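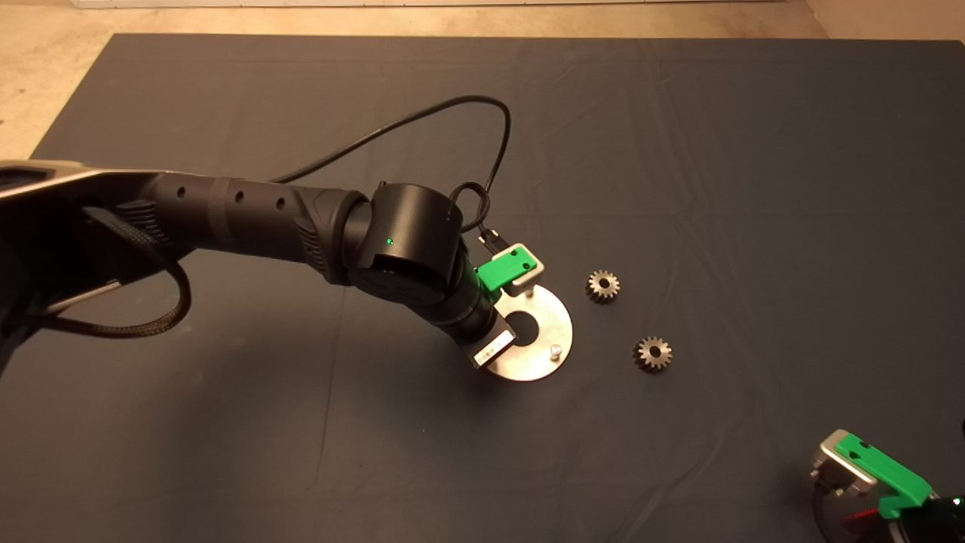

The bus left Lindgren at a quarter to five in the morning, and I was the first one on it because I hadn't slept at all. Seven years I had played for Uvo, and in seven years the closest we'd come to a final was watching one from the hill behind the goal, eating sunflower seeds out of a sock. Now we were in one! I kept saying it under my breath. The driver asked if I was praying.

"Sort of," I said.

My stick was across my knees. I'd put new tape on it the night before, taken it off, and put it on again tighter. The others climbed in with their bags and their wet hair, and our captain came last, carrying the ball net and a pot of her mother's rice wrapped in two towels. She had been captain for nine days. The coach had picked her over me, and I'd gone home and sulked for one whole evening, and then she called to ask how I would set up the press against Prekine. We talked until midnight. After that I couldn't find the sulk anywhere.

It was 27 miles to Plilico, the last part all downhill, and when we came around the bend and saw the field, the whole bus went quiet. They had painted the lines fresh. They had put up extra bleachers. The man at the gate told us they were expecting 3,000 people, and our goalkeeper said, "For us?" and he laughed so hard he had to lean on the fence.

Prekine were already warming up in their green socks. They were tall and fast and they hit the ball so cleanly that it sounded like somebody chopping kindling. I loved it. I know you're supposed to be scared, and my stomach certainly was, but I stood there with my bag still on my shoulder thinking, we get to play THEM.

They scored early, off a corner I should have run down. I swung and got air. The captain jogged past me, tapped my shin guard with her stick and said, "Left foot first next time," and kept going.

We were still one down in the last quarter. I had grass burn on one knee and somebody's elbow in my ribs -- I could still feel it a week later -- and I had never been so happy. Then number 32, their big defender, who had shut us out all day, took one touch too many near the sideline. I got my stick down flat and the ball was just there, on my side, rolling.

I didn't look up. I knew where the captain would be, because we'd said it on the phone: far post, and don't wait for me to call. I hit it as hard as I've ever hit anything.

She had to dive. She went full length across the turf with one hand on the stick, and the ball clipped the very end of it and hopped -- it really did hop, like a frog -- over the goalkeeper's pads and in.

I don't remember running to her. I remember her mouth was full of those little black rubber crumbs and she was trying to spit and yell at once. Up in the bleachers somebody was beating a pot with a spoon, and I thought, oh no, the rice.

"How long's left?" she shouted in my ear.

I found the clock over her shoulder. Four minutes. Prekine were already carrying the ball back to the middle.

"Plenty," I said, and pulled her up.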